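Hand lässt Box beim Umsetzen fallen, Arm stoppt nicht

bandwurm_61
24.04.2024
Hallo zusammen, ich muss mal etwas ausholen. Wir setzen mit einem Cobot und einer Roboterhand (Steuerung von Kernora) verpackte Kameras zwischen Förderband und Tray um. Das lief 400 Zyklen lang wunderbar, ich war richtig stolz! Seit dem Update rutscht ihr immer wieder eine Box weg, und der Arm fährt seelenruhig weiter, als hätte er sie noch.
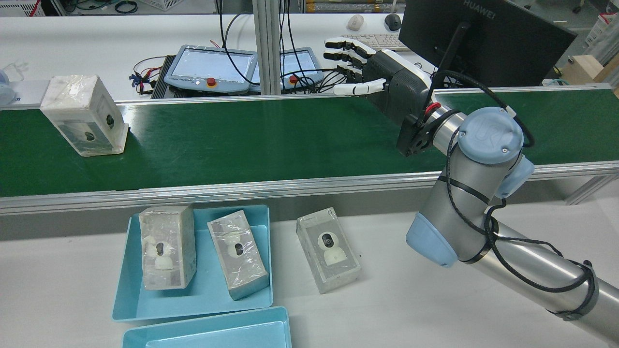
Im Log steht jedes Mal "Griff OK", auch wenn die Finger längst nichts mehr halten. Griffkraft habe ich schon in 6 Stufen hochgedreht, ohne Erfolg. Hat jemand eine Idee?

Skesard_Fan
Willkommen im Club, das kenne ich gut. Bei uns war es die Folie: Die knistert und gibt nach, der Motorstrom steigt kurz an, und schon meldet die Hand Kontakt. Nimm den Daumen tiefer und fahr langsamer zu.

oelkanne
Da muss ich (ganz lieb gemeint) widersprechen. Langsamer zufahren kaschiert das bloß. Wenn der Arm nach Griffverlust weiterfährt, fehlt die Überwachung während der Fahrt, und das gehört in die Risikobeurteilung. Bitte auch nicht weiter an der Kraft drehen, solange jemand am Band hineingreift!

Skesard_Fan
Kaschieren finde ich hart, bei mir läuft es seit Juni sauber.

bandwurm_61
Streitet euch nicht, ihr habt mir beide geholfen! Kraft ist wieder auf dem alten Wert. Im Update war die Haltekontrolle ab Werk abgeschaltet, Fehler 1,342 wurde einfach unterdrückt. Ich schalte sie ein und teste morgen mit 12 Boxen.

oelkanne
Schreib bitte, wie es ausging.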